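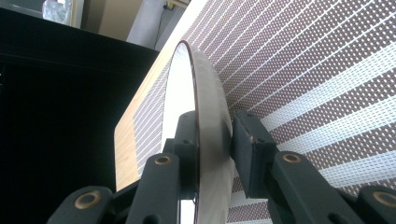 Fernatside, July
By Zofia Sobczak, Troton Press Office

Troton to Widen Tableware Rental Service to Brasham

Troton will extend its returnable tableware service to Brasham in July, the company said. The service supplies plates, bowls and place settings to cafes, schools and event halls, then collects them for washing at a central plant.

The Fernatside plant now serves 201 customer sites. The Brasham contract adds 4 depots to the collection network. Each depot will hold a float stock of 1,157 place settings, with refills sent overnight.

Customers order by the crate and are billed per use. Items not returned within the rental period are charged at replacement cost. Chipped or stained pieces are pulled at the sorting stage and do not go back into stock.

"Most sites in Brasham have no room for a commercial dishwasher," said Yoon-hee Wang, head of operations at Troton. "The depot layout lets us pick up after closing and deliver before the doors open -- in most cases by 6 a.m."

The wash line was refitted this spring by Vigfúsdóttir, an equipment contractor. Rated output is 1,690 pieces per hour. Rinse water is filtered and used again in the pre-wash tank.

Bjarke Kragh will manage the Brasham depots. Existing Fernatside customers will see no change to prices or pickup times. Sites that want to join the service may request a crate list and rate sheet from the Troton sales desk.

Press contact: Troels Frandsen, Troton, Fernatside

Last updated: July, 9:40 a.m.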